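Call for Participants: Shared Meals and Conversation in a Second Language

The Pereyra Institute for Language and Community invites adults to take part in a study of how people learn everyday conversation while eating together. The study is led by Joaquín Palma and will be carried out at the Zanivo Community Center, beginning in November.

Participants will join a small group for a series of five evening meals. Each group will include both fluent speakers of English and people who are still learning it. Meals begin at 6:30 p.m. and last two hours. Conversation will be audio recorded and later transcribed by members of the research staff. Names and other personal details will be removed from all transcripts.
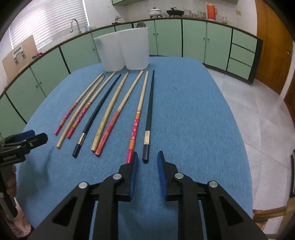
Chopsticks and containers on a table with a blue tablecloth.

Applicants must be 18 years of age or older and must be able to attend all five meals. No formal language certificate is required. Learners at any level may apply, provided they can follow simple spoken instructions in English. Persons who have taken part in an earlier Pereyra Institute meal study are not eligible.

Food is provided at no charge. Menus change from one evening to the next, and vegetarian dishes are always served. Applicants with food allergies must list them on the application form. Participants who complete the series will receive a gift card and a written certificate of participation. Travel costs within Ganow will be repaid on presentation of a receipt.

Participation is voluntary, and participants may withdraw at any time without giving a reason. Recordings made before withdrawal will be deleted on written request.

Application forms are available at the front desk of the Zanivo Community Center and from the Institute's office. Questions about eligibility or accessibility should be directed to the study coordinator, Halfdan Arnardóttir. All applicants will be notified of the outcome in writing.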